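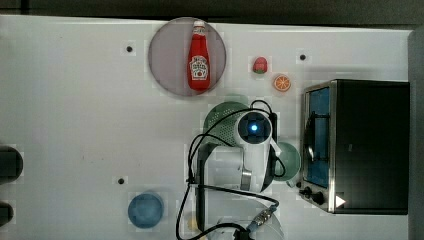
What is Blackwood?
Blackwood is a horror-fantasy comic book series written by Jalen Mbeki and drawn by Ezekiel Greenberg, collected in 9 paperback volumes.

The story follows Cinoseck, a disgraced sorcerer who guards a forest where the dead trade secrets with the living. Mbeki's scripts race along, but it's Greenberg's ink work that readers remember most – huge, twisting splash pages full of smoke, roots, and staring moons. Colors are by Gus Abernathy, whose glowing greens and purples gave the book a look all its own. 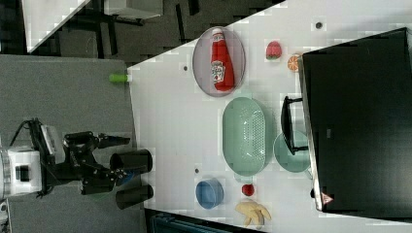
The series ran for 56 issues. Its best-loved storyline, "The Clonelero Gate," fills volume 2 and introduces the demon Fasto, a fast-talking trickster who quickly became a fan favorite and later starred in a spin-off by Dwayne Bellamy. An oversized hardcover of that storyline, with a cover gallery and wonderful pencil sketches, was limited to 3817 copies and released in October.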